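How I Pack a Wash Bag So Nothing Gets Eaten by the Machine

I ruined a lot of small laundry before I started taking mesh bags seriously. Straps wound around the agitator, a bib that came out of a load of towels looking like a piece of rope, one sleep mask that I never saw again (I still think it's somewhere under the drum). So a while back I bought a handful of mesh bags, worked out a routine, and now I do the whole thing more or less on autopilot. A few people have asked me to write it down, so this is me writing it down!

You don't need much. A couple of mesh bags, a flat place to work, and a tray or a bowl for the bits and pieces. My first bags came from the Zeditz shop in Candstead and they're still going, but any bag with a fine mesh and a closure that stays shut will do the job. Please skip the ones with the big open holes. Hooks and little fasteners go straight through those and grab onto your sweaters.

Step 1. Lay the bag down flat

I used to hold the bag open with one hand and stuff things in with the other, and everything ended up in a wad at the bottom. Then I'd wonder why it came out of the wash with a crease down the middle that no iron could shift. Flat on the table is so much easier. Smooth the bag out, get the corners where you want them, and open it all the way. If it's a slippery one, weigh down the far end with something - a jar, a box of pegs, whatever's handy.

While you're there, run your fingers along the seams. A tiny hole in a seam gets bigger fast. I mend mine with a few stitches of ordinary polyester thread and it holds up fine.

Step 2. Sort by color, and then by strap

Everybody sorts by color. Fewer people sort by strap, and I think it matters more! Anything with a strap, a tie or a long ribbon gets its own bag, or shares with one plain piece of cloth that has nothing to tangle with. Two strappy things in the same bag will find each other, I promise you.
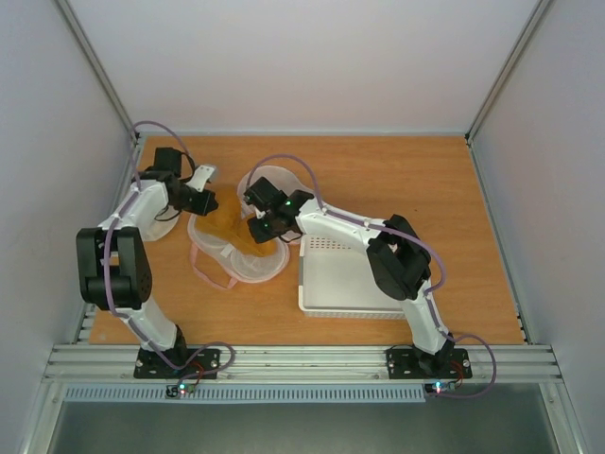 Bright yellows and oranges I keep apart from pale pinks until I'm sure of them. My test is the white washcloth one: wet a corner of the bright thing, press it hard onto an old white washcloth, and check for color. If anything comes off, it goes by itself in cold water for the first few washes. I had an orange napkin that bled for ages, way past the point where I thought it was safe, and it took a set of cream pillowcases with it.

Step 3. Close things up before they go in

Hook-and-loop tabs get pressed shut, with the two sides lined up properly so no rough edge is left showing. Snaps get snapped. Buttons are the one thing I leave undone, as the buttonholes stretch otherwise. Ties I knot very loosely, one time only, so I can get them out again with wet fingers.

Step 4. Deal with the strap

Okay, this is the part I get asked about. Lay the item face up and let the strap go wherever it wants to go. Don't fold anything yet. Smooth the body out from the middle with the flat of your hand, and once that's lying nicely, bring the strap back in across it in one big easy curve. Then fold the body over the strap, so the strap is on the inside like the filling of a sandwich.

What I don't do is wind the strap around the outside. It looks so tidy, I know! But it comes loose in the first few minutes and then you've got a long loose end whipping around in there, plus a dent in the padding if your item is padded. I did it that way for years and I have the lumpy bibs to show for it.

For printed cotton, turn the print to the inside when you fold. The little motifs keep their color longer that way, or mine do, and if there's a contrast edging it won't rub against the mesh so much. 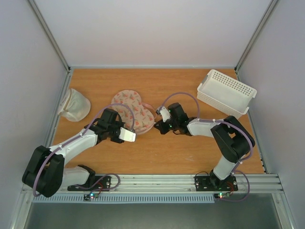

Heinonen wrote in to say that the sandwich fold is fine for short straps, but for anything long it's better to slip the strap into a clean sock first and fold the sock in with the rest. I tried it with an apron and it worked really well, so there you go - sock for the long ones.

Step 5. Fill it halfway and stop

Half full, no more. The things inside need room to move or they won't rinse, and you'll get that stiff soapy feel when they dry. If I can't pinch the top third of the bag flat, I take something out.

Then close it, tuck the zipper pull under its little elastic if it has one, and put it in the machine with soft things of a similar weight. No jeans. I use a cool gentle cycle and a slow spin, and I take the bag out as soon as it's finished. Everything gets a shake, a tug back into shape and a spot on the rack, with straps hanging down so their own weight straightens them out. The bag itself I turn inside out and hang on the end of the rack to dry, seams facing out.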